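12/21/20, brushes and the white container

Spent the afternoon on Blandine Lecomte's idea that makeup brushes should be stored upright, heads up, in the small open container at the back of the table. I'm still not convinced. Upright looks tidy in a catalog. In a drawer at Estville, where people grab things without looking, I suspect it lasts until lunch.

What I wanted to know is whether size matters more than position. Blandine sorts by what the brush is for (powder, eyes, whatever). I can't tell those apart, and I doubt most people can. A slim brush and a larger one I can tell apart at a glance.

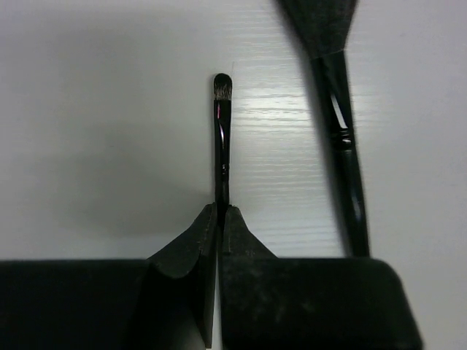
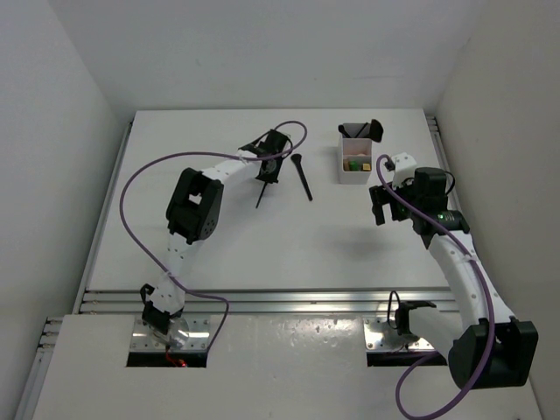
The Junder storage guide says a short, rounded head "keeps its shape indefinitely" if stored upright. Indefinitely is a big word. The slim brush has a slightly frayed look near the handle end of the bristles, and I'd like to know how the guide explains that. Miroslava Polák blames washing. Maybe. She blamed washing in June too, and we never checked.

The pink tray insert is my other gripe. It takes up room, and I don't see what it does for long handles. Asked for 2 without inserts from Chevalier, no answer yet.

To do:

- try the container with the insert out
- same brushes lying flat for 20 days, then compare heads
- ask Nendbridge where their figure of 2,611 uses per brush comes from, and who did the counting

Leaving the guide on the shelf with my pencil marks in it. Blandine can argue with those.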